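Teleoperation Demonstrator (part time and full time)

Skistilico, Wastetti site
Reports to: Todor Radonjić, demonstration floor lead
Openings: 4
Start: February

About the job

Skistilico records people doing small table tasks through a robot arm, and uses the recordings to train the arm to do the tasks without them. We are hiring demonstrators for the Wastetti site. A demonstrator sits or stands at a station, moves the arm by remote control or by hand, and repeats a task until the session list is done. One recorded try at a task is called an episode. The current project is named Linell and it covers picking up, moving and putting down household and toy items on a table.

The Linell set holds 3,567 accepted episodes so far. The next stage adds 800 more, spread over 137 task cards. A task card is a single printed page that says what goes on the table, where it goes, and what the arm should do with it. You will not be asked to make up tasks, though we do take suggestions and a few of the cards in use came from demonstrators.

What you will do

Set up the table from the task card before each episode. The tabletops are divided into cells with blue painter's tape, and the card gives a cell for each item and for the tray. Some cards ask for an item at an odd angle or touching another item. Follow the card even when it looks like a mistake, and write a note if you think it is one.

Drive the arm with the hand controller. Most cards are done this way. You hold the controller, the gripper follows your hand, and a trigger opens and closes the fingers.

Guide the arm by hand on the cards marked H. For these you hold the arm at the grips and move it through the task yourself. The arm is set so that it moves easily, but it does have some weight and you will feel it by the end of a session.

Mark each episode as good, failed or discard. A failed episode is one where the arm did not finish the task but the driving was sound, such as an item slipping out on the way to the tray. We keep those. A discard is one where the table was set up wrong, you were interrupted, or a hand was in view when it should not have been.

Swap in a new item when one gets torn, sticky or badly marked, and log the swap. Replace tape only between sessions, never between two episodes on the same card. Small tears in the tape can stay.

What a shift looks like

The morning shift starts at 7:30 a.m. and the afternoon shift at 1:00 p.m. Each is four and a half hours, with a paid break of fifteen minutes in each half. Full-time staff work both shifts with an unpaid hour between them. Part-time staff work one, and can ask to trade with another demonstrator as long as the floor lead knows by the evening before.

You will usually stay on one station for a whole shift and change stations the next time you come in. The stations differ a little in table height and controller model. We move people between them on purpose so that no station has only one person's driving in it.

Sessions run by task card. When a card calls for twenty episodes you do twenty, with small changes in where things start, and then go on to the next card. It is repetitive work. People who have stayed with us tend to be comfortable doing the same motion many times with care, and listening to something while they do it is fine as long as one ear is free.

Training

The first two weeks are paid training at the full rate. Week one is on a practice station with nothing saved. You will start with single items in an open space, then work up to cards where several items share a tray and the fingers have to go in beside one without pushing the others. Trainers watch for pace more than speed. A steady approach, a short stop above the item, a clean close and a straight lift will record well. Fast corrections near the table will not.

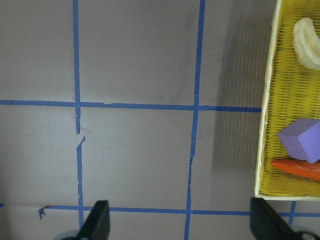 In week two you record real cards next to an experienced demonstrator, who reviews your episodes with you at the end of each shift. Expect a good number of them to be discarded at first. Your training discards do not count against you and are not part of your review.

At the end of week two you drive three cards on your own while the floor lead watches. If you don't pass, you can repeat week two once, also paid.

What we need from you

You must be 18 or older and allowed to work in the United States.

You need steady hands and good near vision, with or without glasses. Both left-handed and right-handed people are welcome, and every station can be set up for either.

You need to be able to sit or stand at a table for ninety minutes at a time and lift 20 pounds.

You need to read and follow written instructions in English. The cards are short but exact.

You must be able to tell common colors apart, or tell us ahead of time if you can't. Many cards name items by color, and we can print cards with item codes instead.

No degree is needed and no background in robots. We have hired people from sewing, dental labs, food prep, warehouse picking and video editing. Experience with game controllers helps for the first few days and makes little difference after that.

Pay and benefits

$23.50 an hour for demonstrators, rising to $25.00 after ninety days. Afternoon shifts pay an extra $1.00 an hour. Full-time staff get health coverage from the first of the month after they start, and ten paid days off in the first year. Part-time staff earn paid sick time. Parking is free. The site is on one level, with step-free entry from the lot.

There is no piece rate and no bonus for the number of episodes. We used to post daily totals on the wall and stopped, as it made people hurry.

Recording and privacy

The cameras on the arms and over the tables record the table and whatever comes near it, which will often include your hands and forearms. No sound is recorded. You will be asked to sign a release for this before training starts. Please leave rings and watches in your locker. Visible tattoos are fine.

How to apply

Fill in the short form on our jobs page and choose "Demonstrator, Wastetti." A résumé is optional. Tell us which shift you want and whether you could do the other one if needed.

If your form looks like a fit, Costel Grgić will call you to set up a visit. The visit takes an hour and includes twenty minutes on the practice station. You will be paid for the hour whether or not we make an offer. Wear closed shoes and short or close-fitting sleeves.

We read forms in the order they come in and will take the posting down once all the openings are filled. People who applied for the earlier Jõgi project can apply again and do not need to repeat the visit.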